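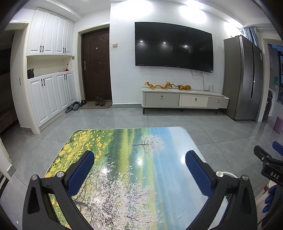
Lounge news, quick one as the kettle's on. The table is staying. More than 40 of you voted and the blossom tree top won easily over the plain one from Hellström, so that's that. It's glossy, it shows every fingermark, please wipe it after tea. Cloths in the Ulley room cupboard, second shelf.

Now snacks. Wrappers in the bin, please, the round one with the black bag. Not on the table, not down the side of the sofa. Ice cream wrappers worst of all, they go sticky by teatime and then we get ants. Remember January.

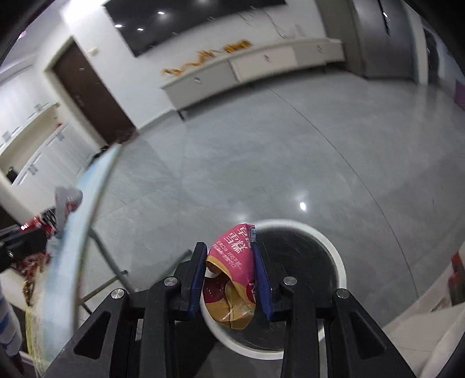 Bags get changed at 6, so anything smelly befor then, tie it up and take it out yourself. Spare rolls are with the cloths. Running low, Keerthana Amin is ordering more. Tell her if you want anything else adding, by noon if poss.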